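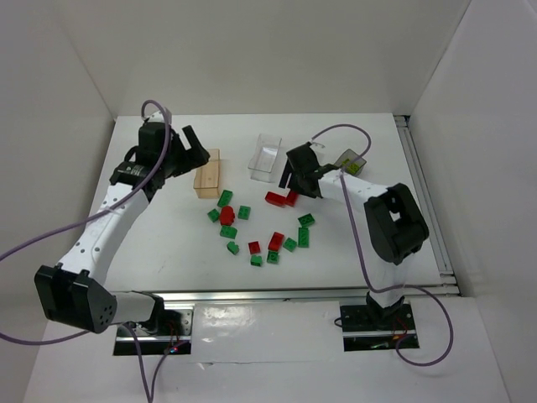
## 4. Sorting the Brick Set by Color

This section applies to the Pruvholm brick set when used on a white tabletop. Allow a clear working area on all sides of the bricks before starting.

**Note:** Red bricks and green bricks are stored separately. The set also includes two shades of green, and these must not be mixed.

1. Spread the bricks across the center of the table in a single layer.
2. Set the gray translucent tray toward the back of the table.
3. Place the lime-green bricks in the tray first. They may lie on their sides or with the studs facing up. Leave the darker green bricks on the table.

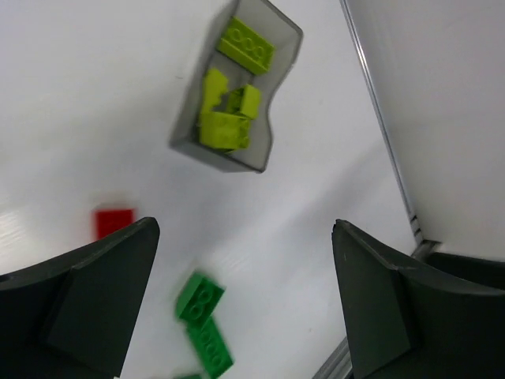
4. Separate any bricks that are joined. Pull straight apart -- do not twist.
5. Gather the red bricks, including the rounded piece, and keep them clear of the darker green bricks.

### 4.1 Filling the Tray

The lime-green bricks may be piled loosely. Leveling is not required, provided that no brick rises above the rim.
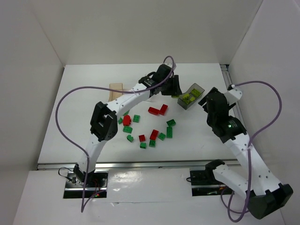

Bricks of other colors remain on the table until the tray has been emptied into its storage bag. Each color is then collected in turn, using the same tray.

**Caution:** Small parts. Keep away from young children.

Report missing pieces to Obinna Ojo, Parts Desk, extension 261, and quote the set name -- requests without it cannot be processed.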